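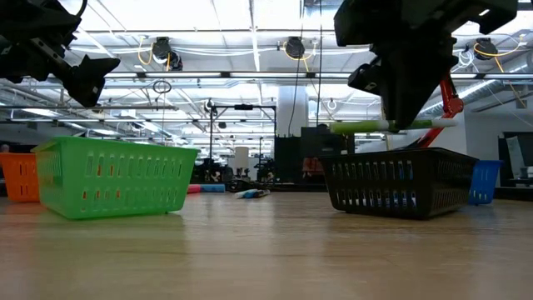
Sorting marker pens into baskets is my favourite test in robotics, and I wish more labs would publish the dull version of it. Modupe Yusuf's group did. Their two-armed set-up ran 1,000 trials and put the pen in the right basket 911 times, after only 40 demonstrations by hand. I love that number! But I love the appendix more – every miss is listed, with the grip that went wrong. Papers usually give us a best run and a percentage. Give me the misses, and I can start work on them tomorrow morning.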